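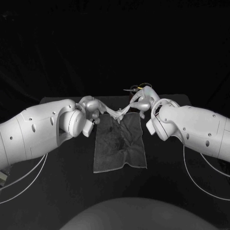

**Plindthorpe Robotics Club – Members' Help Board**

## Cables under the forearms keep creeping into the work area

Posted by **duggan_bench**, June 10, 2024

We have the two-arm setup in the back bay, white arms with the multi-finger hands, running the paper and scissors routine over a gray towel. The control software is Lernent. The cables come out under each forearm and lie loose on the table. After a long run the ones on the right have moved toward the towel, and I stop and push them back.

I measured the slack on the right at 196 mm with the arm fully in. Is that too much? I don't want to tie it down and then have it pull when the wrist rolls. The log shows 2,551 cycles since the last time anybody had the wrist covers off, which was February.

---

**tablesaw_refugee**

Slack is fine, leave it. What you need is one fixed point. Put a clamp on the table edge under each arm, well outside the towel, and keep all the slack between the clamp and the arm.

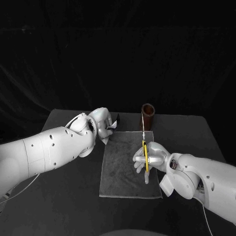 Before you tighten anything, jog the wrist slowly to both ends of its travel with the hand empty. Watch the cable where it leaves the arm. If it goes straight at any point, let out more. Then do the same with the arm reaching across the towel. I use hook and loop straps. Zip ties cut into the jacket.

Also change the towel if it has gone stiff. Ours slid and I blamed the arm for a week.

---

**zakaditz_nights**

Same thing happened here, we taped them. Tape lasted 2 days.

---

**lowgear**

Agree with the clamp. With that many cycles I would look inside the wrist openings too. Power off, wait for the drives to drop out, then use a flashlight. You are looking for shiny spots on the insulation or a connector sitting crooked. Don't tug on anything to test it. We found a rubbed wire at some 389 hours on ours and swapped the harness.

When it goes back together, run the hands close to each other at low speed before you give them the scissors. 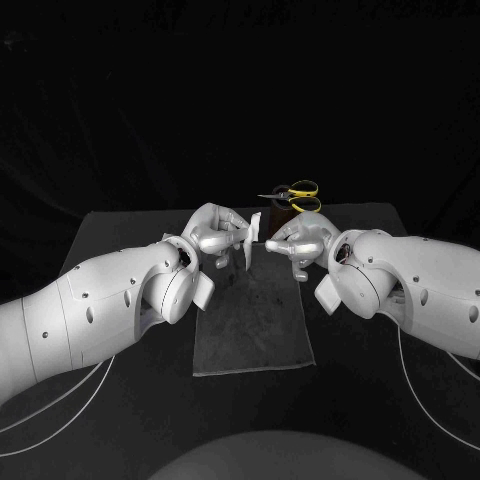 *Hands close together over the towel, scissors resting on the cup.*

Write the date and the cycle count on the cover when you close it up.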